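The One-Basket Rule, Six Weeks In

Back in September my sister-in-law sent me a link to a decluttering course run by an outfit called Nuvano. She paid 42 dollars for it. I told her I would try the method off the free summary page and report back, so this is me reporting back, with all the enthusiasm of somebody who has been told many times that a tidy shelf will fix her sleep.

The method is simple enough. Every room gets one open container. Anything without a home goes in it, and at nine in the evening you empty it. If you can't empty it, you own too much. That last part is where I start to grind my teeth.

First, the container. The page is very firm that it should be a "natural, beautiful object," and it links to several at prices I would expect to pay for a chair. I used a wicker one that was already in the house. It holds things.
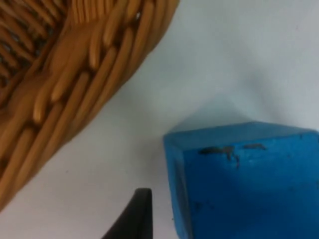 What the rule gets right

I'll be fair. The living room floor did get clearer. I stopped finding pens under the couch, and the mail moved from three places to one. Having a set time helped more than the basket did, I suspect, and I could have set an alarm without taking up shelf space.

My neighbor Thenmozhi Rajan tried it alongside me and she loves it. She also had a very tidy house before. I have noticed this about most of the glowing reviews.

What it gets wrong

The course claims the average home has 3000 items that "don't earn their place." I went looking for where that number comes from. The page cites a blog, the blog cites a podcast, and the podcast episode is gone. Another post on the same site says 1565. So pick whichever one makes you feel worse.

Then there is the nine o'clock business. At nine I am either asleep in front of something or arguing about homework. By the second week I was emptying it every other night, and by the fourth I was moving the contents into a drawer, which I'm fairly sure is cheating – the drawer now needs its own method.

And it has no answer for kids' stuff. The FAQ says children "naturally respect a defined boundary." Whose children? Mine will tip out a container to get at one thing and leave the rest where it lands. A toy that was put away at nine is back out by ten past seven. 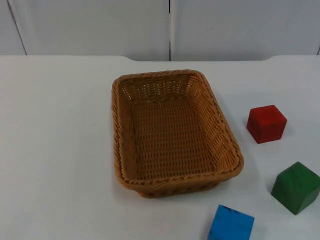 Empty basket, three blocks on the table.

Would I pay for it? No. Joon-young Koo left a comment on my last post saying the paid version includes a workbook and a 50-minute video on "container mindset," and that he stopped watching when the presenter started folding a dish towel. I'm keeping the alarm, moved to half past seven, and the basket has gone back to holding scarves.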